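Lecturas de noviembre: «La casa de Kashindye», de Lihua Shao

6/12/19

Con la presente entrada se retoma la sección dedicada a la narrativa juvenil, interrumpida durante el primer trimestre por razones de calendario escolar. El título seleccionado es «La casa de Kashindye», primera novela de Lihua Shao, que el club de lectura de Malville incorporó a su programa de noviembre y que quien suscribe ha leído dos veces, la segunda con lápiz en mano.

Se trata de una novela de 401 páginas dirigida a lectores a partir de los trece años. La edición manejada es la de tapa blanda, publicada por el sello Sastik, y contiene un mapa desplegable y un breve glosario final. El glosario resulta útil; el mapa, bastante menos, ya que omite dos de las aldeas en las que transcurre la segunda parte.

Argumento

La protagonista, Inés, tiene quince años y vive en un internado de montaña al que llegan, cada otoño, los hijos de los funcionarios destinados en la costa. El centro posee una biblioteca cerrada con llave desde hace una generación. Cuando fallece la antigua directora, Inés recibe por correo un catálogo manuscrito con 957 entradas, y comprueba que una parte considerable de los libros allí anotados no figura en ningún otro registro del país.

A partir de ese hallazgo la novela adopta la forma de una investigación. Inés y su compañero Tomás copian el catálogo por las noches, lo cotejan con los recuerdos de los ancianos del valle y descubren que varios de los libros desaparecidos fueron escritos por mujeres de Kashindye, la localidad que da título a la obra. No se revelará en estas líneas quién ordenó retirarlos. Baste señalar que la respuesta se ofrece antes de la página 300 y que el último tramo se ocupa de las consecuencias, decisión que algunos lectores del club consideraron arriesgada y que a juicio de esta bitácora es el mayor acierto del libro.

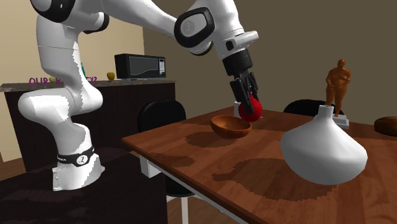
Valoración literaria

La prosa de Shao es contenida. Predominan las frases breves en los diálogos y los periodos más largos en las descripciones del paisaje, que en ocasiones se demoran en exceso: el capítulo séptimo dedica once páginas a una nevada sin que la acción avance. Frente a ello, las escenas de la copia nocturna están resueltas con notable eficacia. El lector conoce el ruido de cada peldaño y teme, junto con los personajes, la llegada de la celadora.

El personaje de Tomás merece mención aparte. En buena parte de la narrativa destinada a este público, el compañero de la heroína se limita a admirarla o a ser rescatado por ella. Tomás discrepa, se equivoca y abandona el proyecto durante tres capítulos completos. Su regreso no va acompañado de disculpas y la autora no las reclama – un detalle que dio lugar a la discusión más larga de la tarde en Malville.

Menos convincente resulta la figura del inspector, construida con rasgos conocidos y con un vocabulario administrativo que termina por fatigar. También cabe objetar la presencia de un epílogo de cuatro páginas situado veinte años después. La información que aporta podía deducirse sin dificultad del capítulo final.

La edición

Se han advertido erratas menores en la tercera parte, entre ellas un cambio en el nombre de la celadora, que pasa de Amparo a Amalia y vuelve a ser Amparo en el capítulo siguiente. La traducción, en cambio, es limpia y conserva los refranes del valle sin recurrir a notas a pie de página. El tamaño de la letra es adecuado y el papel soporta bien el subrayado.

Recomendaciones de uso en el aula

La obra puede proponerse a partir de segundo curso de secundaria. Se aconseja dividir la lectura en cuatro sesiones, haciendo coincidir el final de la segunda con la entrega del catálogo a los ancianos. Como actividad complementaria, el alumnado puede redactar la ficha de un libro perdido, con título, autora y resumen. En Malville se realizó este ejercicio y la ficha presentada por Hanyu Jin, sobre un tratado imaginario de pastoreo nocturno, fue leída en voz alta a petición del grupo.

Los docentes que deseen combinarla con otro título de la misma extensión disponen de «Gameteck», novela de intriga de 400 páginas reseñada en este espacio el curso pasado. Ambas comparten el motivo del archivo oculto, aunque la segunda exige lectores con mayor paciencia para los términos técnicos.

La próxima reseña estará dedicada a un volumen de cuentos de invierno. Las sugerencias de lectura pueden dejarse, como es habitual, en el apartado de comentarios.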